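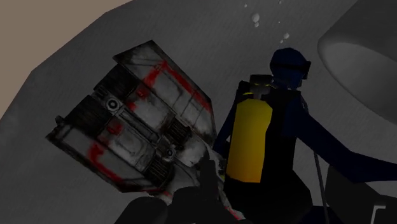
Section 4: Installing and Connecting the Battery Cabinet

This section covers the Collness home battery cabinet when used with a Plikthorpe inverter. Read all of it before you open the cabinet. If you have the older Atthorpe inverter, follow the wiring pages in the supplement that came with it, then come back to 4.5.

The steps in 4.3 and 4.4 must be carried out by a licensed electrician. The homeowner can do everything in 4.1, 4.2 and 4.6.

4.1 Choosing a location

The cabinet can go in a garage, a utility room, a dry basement or on a sheltered outside wall. Do not install it in a bedroom, a closet, an attic or under a stairway that people use to leave the building. Local codes may rule out other spaces as well. Check with your building department before you drill.

The wall must be able to carry 300 pounds. Poured concrete, solid brick and wood studs are all acceptable. Hollow block is acceptable with the sleeve anchors in kit B, sold separately. Drywall alone is not.

Leave clear space on every side so air can move through the vents. The minimum distances are printed on the mounting template. Nothing may be stored on top of the cabinet or hung from it.

Outdoor locations need shade for most of the afternoon. In direct sun the cabinet will lower its charging rate to protect the cells, and you may see the "Warm" light come on at times when the house is using very little power.

Note: In a garage, the cabinet must be out of the path of a vehicle or protected by a post. A wheel stop is accepted in some areas and refused in others.

4.2 Unpacking and checking

The cabinet, the battery units and the cable kit are shipped in separate cartons. They may arrive at different times.

1. Check each carton for crushed corners and torn straps before you sign for it. Write any damage on the delivery slip.

2. Cut the straps and lift the carton sleeve straight up. Keep the sleeve and the foam until the system has been running for a month.

3. Look at the shock label on the side of each battery unit. If the window has turned red, do not install that unit. Call the dealer.

4. Compare the serial number on each unit with the packing list.

5. Let the units sit indoors, in their foam, overnight if they were delivered in freezing weather.

Caution: A battery unit can be live even when nothing is connected to it. Do not remove the orange terminal caps until you are told to in 4.4. Do not use a unit that has been dropped, even if the case looks sound.

Packing list, cabinet carton: cabinet with door, wall bracket, mounting template, four lag screws, four washers, two door keys, cable gland plate, this guide.

Packing list, cable carton: one positive cable, one negative cable, link bars, one communication cable, ground wire with ring terminals, spare fuse.

4.3 Mounting the cabinet

You will need a level, a drill, a socket set, a torque wrench and a second person.

1. Tape the template to the wall with the arrow pointing up. Check it with the level. The top line should be no higher than 69 inches from the finished floor.

2. Mark the four hole positions through the template. On a stud wall, at least two holes must fall in the center of a stud. If they do not, fit a backing board across three studs and mount the bracket to that.

3. Drill the holes and clear out the dust.

4. Fasten the wall bracket with the lag screws and washers. Tighten the top two first.

5. Check the bracket with the level again. If it has shifted, loosen it and start over at step 4.

6. With two people, lift the empty cabinet onto the bracket. You should hear it drop into the slots on both sides. Pull the bottom edge toward you. It should not move off the bracket.

7. Drive the locking screw through the lower tab on each side.

8. Fit the gland plate to the bottom of the cabinet. Use the side opening only if conduit cannot reach the bottom. The side opening is not rated for outdoor use.

Warning: Never lift the cabinet with battery units inside it.

4.4 Loading and wiring the battery units

Wear insulated gloves and eye protection. Take off rings, watches and neck chains.

1. Turn the inverter off. Open the battery disconnect and the breaker in the main panel. Lock both.

2. Connect the ground wire from the cabinet stud to the ground bar. This comes before any other connection.

3. Slide the first unit into the lowest position until the rear stop clicks. Load the remaining units from the bottom up. If there are fewer units than positions, leave the empty positions at the top and fit the blank covers.

4. Tighten the retaining strap on each unit.

5. Remove the terminal caps from the lowest unit only. Measure the voltage and write it on the record sheet at the back of this guide. Replace the caps.

6. Repeat step 5 for every other unit. If one reading is clearly different from the rest, stop. See "Balancing units before first use" in section 7.

7. Fit the link bars between units in the order shown on the inside of the door. Tighten the bolts to the value printed next to the diagram.

8. Connect the negative cable to the cabinet, then the positive cable. Bring both out through the gland plate and leave a drip loop if the cabinet is outdoors.

9. Plug in the communication cable. It goes to the port marked BAT on the inverter. The port marked NET looks the same and will not work.

10. Close the cabinet door and turn the key.

Caution: Do not mix units bought more than a year apart without checking the firmware version on each. Units with different versions will charge, but the display may show the wrong level.

Note: The cables may be extended up to the length given in the inverter manual. Use the same gauge throughout. Splices inside the cabinet are not allowed.

4.5 First start

1. Remove the locks. Close the battery disconnect, then the breaker in the main panel.

2. Press and hold the button on the cabinet until the green light blinks.

3. Turn the inverter on. The display will read "Finding battery." This can take several minutes. Do not press anything while it is searching.

4. When the display reads "Battery found," select your model from the list and press OK.

5. Choose a reserve level. This is the part of the charge that is held back for power outages. The factory setting suits most homes. If outages in your area are long, set it higher.

6. Let the system charge fully before you test backup power. The first charge is slow on purpose.

If the display still reads "Finding battery" after the search has timed out, check the communication cable first. If the light on the cabinet is blinking amber, note the code and look it up:

Code 12. Door not fully closed.
Code 31. Communication cable missing or in the wrong port.
Code 44. Voltage difference between units. Return to 4.4, step 6.
Code 167. Ground connection not detected. Turn the system off and call your electrician. Do not reset this code yourself.

Any other code is listed in section 9.

4.6 Care after installation

The cabinet has no parts that need oil or adjustment. Twice a year, do the following.

1. Look at the vents. Brush away lint, leaves and spider webs with a dry brush. Do not use a hose, a pressure washer or compressed air.

2. Wipe the outside with a damp cloth. Mild dish soap is fine. Solvent cleaners will dull the finish and can take the print off the warning labels.

3. Check that the conduit and the gland plate are tight and that no insects have moved in behind the cabinet.

4. Check the cycle count in the inverter menu, under Battery, then History. When the count passes 1,000, have an electrician check the torque on the link bars at the next visit.

If you will be away for the season, leave the system on and set the reserve level to "Away." Turning it off for several months can drain the cells to the point where they will not take a charge, and this is not covered by the warranty.

In areas with hard winters, the heater pad may run on cold nights from December on. You may hear a faint click when it switches. The power it uses is shown on the inverter display as a separate line.

Replacement keys, blank covers and terminal caps can be ordered from Fung Electrical Supply. Have the cabinet serial number ready. It is on the inside of the door, below the wiring diagram.

Continue to section 5 for setting up the phone app, or skip to section 6 if you plan to use the wall display only.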